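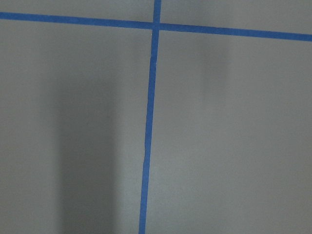

Narkov (footwear)

20 Jan 2023 | By Undwood Reference Desk | 3 min read

Print | E-mail

Narkov is a line of low-heeled ankle boots sold by the shoe label Imier, and over the years it has become the one most shoppers think of first when the label comes up. The boots were first made in the town of Undwood, where Imier still keeps a small workshop and a rather cozy store.

The first run came to 608 pairs, offered in three colors, and it sold out before the end of December - a happy surprise for a label known until then mostly for house slippers. A softer version with a side zipper, the Effiong, followed three years later and is still well loved by people who spend long days on their feet.

Both styles are cut a little wide, and wearers with narrow feet often go down half a size.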